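Packing line: one arm or two? Budget due, opinions wanted
Board: Small Producers > Kit and Machinery
9 posts

larkico_veg
Posted 2023-01-10
We box root veg for a few shops and a lot of doorsteps. My business partner Nyokabi has agreed in principle to a robot, in the sense that she stopped saying no. I have to put a figure in the plan.

Urnard have quoted for a two-arm cell with grippers, lease over five years. Skindis will do one arm, bought outright, with a "starter gripper" that I suspect is a polite name for tongs. The job is simple enough: veg comes out of a box, goes on a tray, tray goes to the weigher. Do I need the second arm, or is it there to make the invoice look balanced?

hafthor_b
One arm. Always one arm. We bought two and the second has spent two years holding its elbow in the air like a waiter. Put the money into grippers.

Rosario F
Disagree with Hafþór, and not for the first time. The second arm earns its keep once you have to steady a box or swap trays. But before anybody signs anything, ask for a simulation of your own layout. Nzioka did ours before we ordered so much as a bolt, and they were the cheapest line in the whole budget. This is from the run with two arms, box on one side and tray on the other:
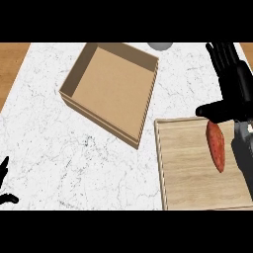

Red one at the tray, right-hand gripper. Worktop is marble in the sim, ours is not.

We moved the tray twice on screen and it cost us nothing. Moving a bolted-down base costs rather more, ask me how I know.

hafthor_b
I see one gripper with a sweet potato or some such and the other one down in the corner doing precisely what mine does. Thank you for making my case.

Rosario F
It's one moment out of a long run, Hafþór. I could catch you between biscuits and call you idle.

larkico_veg
Marble! Nyokabi has seen it and wants to know if the worktop is included.

More seriously, does the sim tell you anything about grip? Ours come in every shape going and half of them still have mud on.

F. Lukumay
Not much, in my experience. A sim is good for reach, layout and whether the arms will clout each other. It is poor on mud. Send the vendor a sack of your ugliest stock and make them run it on the real thing with you standing there. Skindis did this for us without a fuss. Urnard wanted a fee, though they knocked it off the order afterwards.

Also budget for spare fingers. We're on our seventh set.

larkico_veg
Seventh set since when?

F. Lukumay
September.

hafthor_b
And that's with one arm. Double it and weep.

Rosario F
Or you share the work between two and each set lasts longer. Same number of potatoes either way.

nassoro_w
Dull accountant's point, sorry. Check what the lease says about wear parts, and who pays for the guarding and the floor work. On the last one I looked over, those were left out of the quote altogether and the client found out when the fitter turned up. Get the price of a second arm added later in writing now, while they still want your business.

larkico_veg
That may be the answer, then: Skindis, one arm, a base with room for another, and a line for fingers that I shall describe to Nyokabi as "sundries". I'll ask Nzioka to price a sim of both layouts first. Rosario, could you message me what you sent them? Drawings, or just measurements and hope?

Rosario F
Measurements and a sketch on the back of a feed bill. Will dig it out tonight.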